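Home Storage Moving Donations FAQ Contact

Lencho Storage and Swap - Frequently Asked Questions

Most of what people ask us at the front desk is answered on this page.
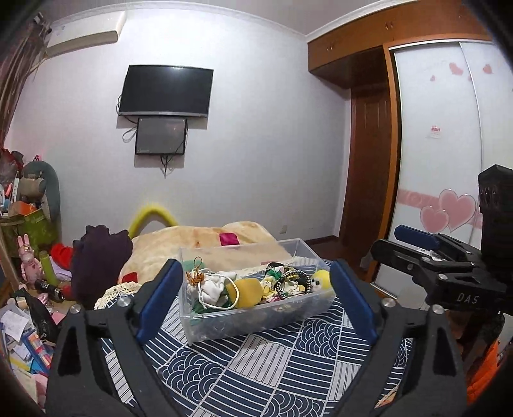

If your question isn't covered, call or stop by during office hours.

How do I rent a unit?
Bring a photo ID and one proof of address. We fill out the agreement with you at the desk and you get your gate code the same day. You can also start the form online, but you still have to come in once to sign.

What sizes do you have?
Small lockers, half units and full units. The lockers are upstairs and suit boxes, clothes and seasonal things. Full units are on the ground floor and open onto the drive. If you are not sure, ask Nahom Tufa to walk you through a few before you decide.

Is there a minimum stay?
Two months for full units, one month for everything else. After that you pay month to month.

How much notice do I give when I leave?
Five days, in writing. Email is fine. A text to the gate phone is not, as that phone is only used for gate problems.

When can I get in?
The gate works from 6 a.m. to 10 p.m. every day. The office is open shorter hours and closes at noon on Saturday.

What can't I store?
Food, plants, animals, fuel, paint thinner, propane tanks, fireworks and anything wet. Mattresses are fine if they are in a cover. We sell covers at the desk.

Do you provide bins and boxes?
We sell cardboard boxes and lend plastic bins with a deposit. Bins come back clean and with their lids. If a lid is missing we keep part of the deposit.

How should I pack soft things like bedding and scarves?
Make sure they are fully dry first. Bins are better than cardboard for a long stay. Don't use vacuum bags for down or wool - they can come out flat and stay that way.

Are my things insured?
Our own policy covers the building and does not cover your belongings. Check your renter's or homeowner's policy first. If you have neither, Letay Lemma in the office can give you the form for the basic plan, which pays up to $800 per unit.

What is the swap shelf?
It is the set of shelves by the back stairs. Leave usable household items, take what you want, up to four items a visit. No electronics and no car seats. Sumeya Demissie clears it at the end of each month and the leftovers are donated.

I lost my key. What now?
Come in with ID. We can cut the lock, but you will need to buy a new one.

Will the rates change?
We review them in May. Current renters get a letter before any change.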